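Home Guides Spares Stockists Contact

Filed under: Finishing and Aftercare / Furnar worktop kit

Section 4. Oiling and curing the worktop

This section covers the first oiling of a Furnar worktop after it has been cut and fixed down (Section 3). Allow a full day for the first two coats, most of which is waiting. If your top was supplied pre-oiled, the label on the underside will have the code 1423 stamped on it. In that case go straight to 4.4.

4.1 Before you start

You will need the tin of Henetti hard oil from the kit, two lint-free cloths, a grey finishing pad, a sheet of fine abrasive paper and a pair of thin gloves. A head torch or a lamp you can set low is useful for checking the surface.

The oil should be at room temperature. If it has been kept in a garage or a van, bring it indoors the evening before.

CAUTION: Cloths soaked in oil can heat up and catch fire by themselves. Lay them flat outdoors to dry, or put them in a metal tin of water with the lid on. Do not fold them, and do not leave them in a bin.

Open a window, but avoid a strong draught across the top. Dust carried in at this stage will dry into the finish.

4.2 Preparing the surface

1. Remove the tap and any loose fittings. Leave the sink in place and tape round the rim.

2. Sand the whole top along the grain. Use light, even pressure and keep the paper flat near the edges, where it is easy to round them over.

3. Vacuum the top, then wipe it with a barely damp cloth. This raises the grain slightly.

4. Leave for one hour, then go over it once more with the same paper, very lightly.

5. Vacuum again. Do not wipe with water a second time.

Note: The cut-outs for the sink and hob need as much care as the top face. End grain drinks oil quickly and is the first place to go black if it is left bare. If the hob has already been fitted, lift it out and do the edge properly.

Cover the wall units' lower edges and any tiling you want to keep clean. Painted cupboard doors should be taken off their hinges if you can manage it. Oil that has dried on paint does not come off without marking it.
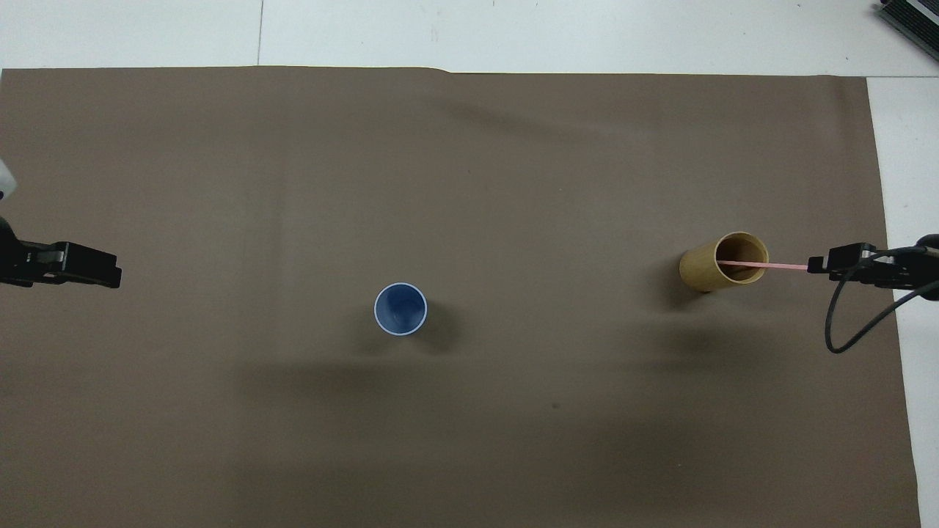 Stir the tin slowly for two minutes with a flat stick, right down to the bottom. The solids settle in storage and the oil will dry patchy if they are left there. Do not shake it. Shaking puts air into the oil and leaves small bubbles in the first coat.

4.3 Applying the oil

1. Pour a small amount on to the cloth, not on to the wood.

2. Start at the end furthest from the door. Work in strips the length of your arm, along the grain.

3. Leave each strip for 13 minutes. The surface should still look wet in places.

4. Rub the oil in with the grey pad, then wipe off everything that has not soaked in, using the second cloth. The top should feel smooth and nearly dry to the hand.

5. Do the cut-outs and the front edge last, and give them a second wipe of oil straight away.

6. Leave for at least six hours, then repeat steps 1 to 4. The second coat takes far less oil than the first.

CAUTION: Oil left standing on the surface turns sticky and will not harden. If this happens, rub it with a little fresh oil on the grey pad and wipe it off hard with a clean cloth. Very old patches will have to be sanded back.

Oak usually needs two coats. Beech is thirstier and takes three - four near the sink.

4.4 Curing

The top can be used gently after 24 hours, but full hardness takes over 73 hours in a heated room, and longer in a cold one. Until then:

- keep water off it, and dry any splash at once
- do not put down hot pans, kettles or rubber-footed appliances
- do not cover it with plastic or a tablecloth

Refit the tap once the curing time is up. Run a thin bead of sealant under the base before tightening it.

Note for Ghauri range owners: the drainer grooves on these tops hold oil. Run a dry cloth along each groove with a fingertip, then check again half an hour later.

Re-oil after the first month, then twice a year. Section 5 deals with scratches, rings and burns.

Text by Maiara Lins, checked by Ademir Medeiros, Cletbridge workshop. Revised 5 May 2019.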